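Jonstead Color Cubes and Plates

Chunky cubes, round plates, and a set of colors we're still a little in love with! The Jonstead set came out of a simple wish at Tikby: sorting and stacking pieces that feel nice enough to leave out on the table all day.

Every cube is the same size within a set, so they stack straight and line up in neat rows. The plates have a raised rim that keeps a cube from sliding off when somebody bumps the table (and somebody always does). Put one color on its matching plate, mix them up, build a tower in the middle and start over - it's a small set, but there's a lot of play in it.

What we like about it

The colors are soft but easy to tell apart. Tae-yang Yeo picked them, and went through a whole drawer of paint cards before settling on the blues and purples. They look especially good on a white or pale tabletop, where even the lightest plate shows up well.

The edges are eased just enough to be comfortable in the hand while the faces stay flat, so a tall stack doesn't lean. Malte Petersen has the office record and would like you to know it.

Good to know

Cubes are sold in pairs, 2 to a color. Plates are sold one at a time or with a matching pair of cubes. Wipe with a damp cloth and dry before putting away. Please keep them out of the dishwasher, and don't serve food on the plates.

For classrooms and clubs there's a tub of 40 mixed cubes, with a lid that doubles as a sorting tray. Bigger orders, up to 400 cubes, take a little longer to pack, so write to Rehema Mugo and she'll give you a date.

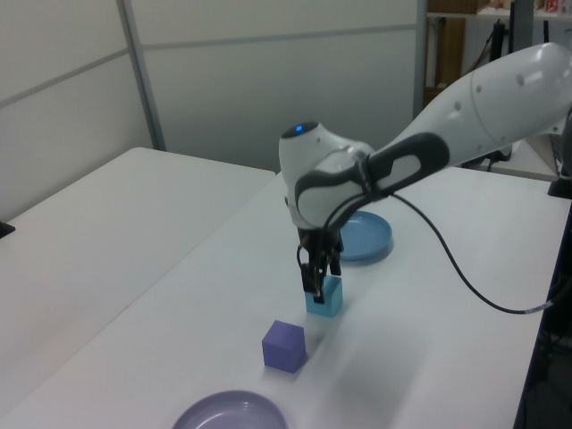

Light blue and purple cubes, with plates in light blue and lavender.

Goes well with

The Wanyama card deck has 200 patterns to copy, from two cubes side by side up to some really tricky towers. Jarkby storage bags hold one color each and hang from a hook.

New colors are planned for March. We've seen the green and it's lovely!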